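From the Back Bench

Well, I finally did it. After months of telling everyone who'd listen that the old desktops deserved another few years, I sat down on a Monday and got properly stuck into one, and I have thoughts! Plenty of you wrote back after the last newsletter asking what I look at first when an office tower lands on the bench, so this is going to be long and a bit rambly. Get a coffee.

First, some background for the new folks. The Zasthorpe repair evenings started as a lamp-and-toaster sort of thing, and computers sort of crept in. Then the library out in Skurkville cleared a storeroom and we ended up with a stack of business desktops, mostly Dells, that were perfectly decent and just very, very dusty. I love these machines. I know they're ugly. But somebody sat down once and thought about the person who would have to open them, and you can feel it every time a drive slides out on a little blue latch and you haven't touched a screwdriver yet.

So, the order I go in. I open the lid with the case lying on its side, power cord out (please, always), and then I do nothing for a minute. I just look at the cables. Which ones run down the side wall, which ones cross over the board, which ones are going to be in my way. I take a photo on my phone too, and I've been saved by that photo more often than I'd like to admit. Last November I unplugged a front panel connector without taking one and spent a whole evening with a manual printed so small I had to borrow Freya Oakley's reading glasses.

Next comes the coin cell. You know the one, round and silver, sitting on the board like a lost quarter. If the clock keeps resetting or the machine forgets its boot settings every time it's unplugged, try that before anything else. It's a cheap fix and it makes you look like a genius. Check which side is up before you pop it out, and press the little clip sideways with something plastic. I used to go in with a flathead and I have the scratched board to prove it.

Then dust, and I mean everywhere. Perforated metal panels are the worst for it, all those rows of little openings, and the fluff likes to sit behind them where you can't see it. Short bursts of air, and hold the fan blades still with a finger so they don't spin up. Tsehay Alemneh does hers outdoors on the porch and I've started doing the same, much to the relief of my carpet.

And then the part everybody's nervous about, the processor. I was too! For the longest time I'd do any job on a computer except that one. What changed my mind was taking one apart slowly, with good light, and seeing how little there is to it. On the boards I've been working with, the socket has a metal retention frame around it, and the contact pins are down in the socket, on the board side. They're gold and tiny and packed so close together they look like a bit of fabric. Do not touch them. Don't brush them, don't blow on them with your mouth, don't let your sleeve drag across. If you get one bent pin you'll spend the rest of the night with a magnifier and a needle, saying words. Hold the chip by its edges, look for the small triangle markers, and let it sit down by its own weight. If it wants pushing, it's in wrong. Lift it out and look again.

A word on screws. Mine used to go in one big jar and that was a terrible system. Now I draw a rough outline of the case on a sheet of cardboard and poke each screw through where it came from. Abrehet Assefa in the Rirden group uses a muffin tin and swears by it, so pick whichever suits you. I do the retention screws a little at a time, going back and forth between them, and I stop when they're snug.

Power supply goes last for me. I don't open those, ever, and I'd ask you not to either. If it's bad, swap the whole unit. They're heavier than you expect, so keep a hand underneath when the last screw comes out. And tuck the red, yellow and black cables back where they were, because a lid that won't close is nearly always a cable (ask me how I know).

A look under the lid of a Dell:

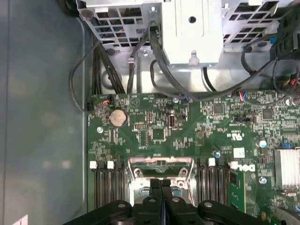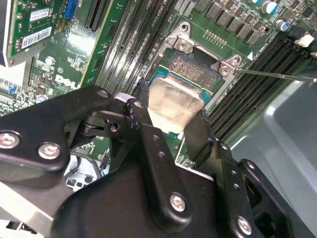
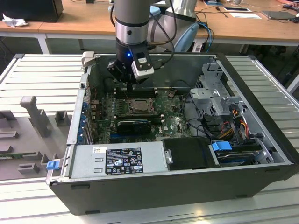 Tiruwork Tsegaye wrote in after reading a draft of this to say that I'd skipped thermal paste completely, and that she'd never forgive me if people reused the old crusty stuff. Wipe it all off with alcohol and a lint-free cloth, she says, let it dry, and put a blob the size of a small pea in the middle of the chip before the cooler goes back on. She also thinks I'm too timid about power supply dust, and would like it known that a few bursts through the vents from the outside, unplugged, never hurt anybody. Fair enough, Tiruwork! She's bringing her own paste next time and has offered to share the tube.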